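Callwood Table Top Oil, Matte
Item 2203-M - sold by Dirach Surface Supply

We have carried a lot of table finishes over the years and most of the labels promise the same things. So read the claims on this one the way we did, with an eyebrow up.

Callwood says one coat is enough. It may be, on a dense board that's been sanded well. On our own test boards we wanted a second coat, and Rory Haldane at the counter will tell you to buy for two.

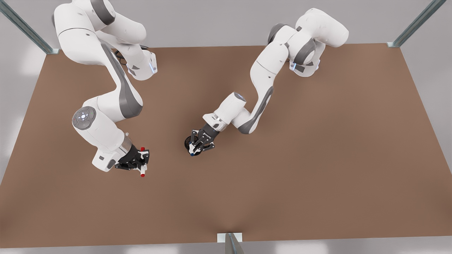
Brown tabletop with two arms at work over it.

The maker also calls it "waterproof." We don't. Wipe up spills, use a coaster, and don't leave a wet pot on it overnight to see who's right. "Food safe once cured" is on the can too, and we have no quarrel with that, but cured means 19 days by their own data sheet, so keep dinner off it until then.

What we do like is the sheen. It's flat, it stays flat, and it doesn't go plasticky at the edges the way Ellow Satin did before we dropped it in October.
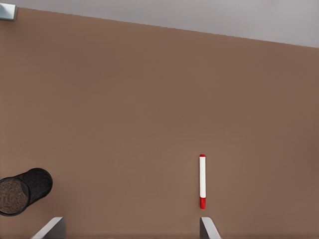
Color is harder to promise. The browns come out darker than the sample card, sometimes by a lot, and the card has been reprinted once already without getting any closer. Try it on the underside first.

Coverage: up to 100 square feet per can, says the label. Ewan Moffat got less on open-grained stock.
Recoat: 7 hours
Cleanup: mineral spirits
Not for: floors, outdoor furniture, anything already waxed

Opened cans can't be returned. The Hsu applicator pad is sold separately, and a clean cotton rag does the same job.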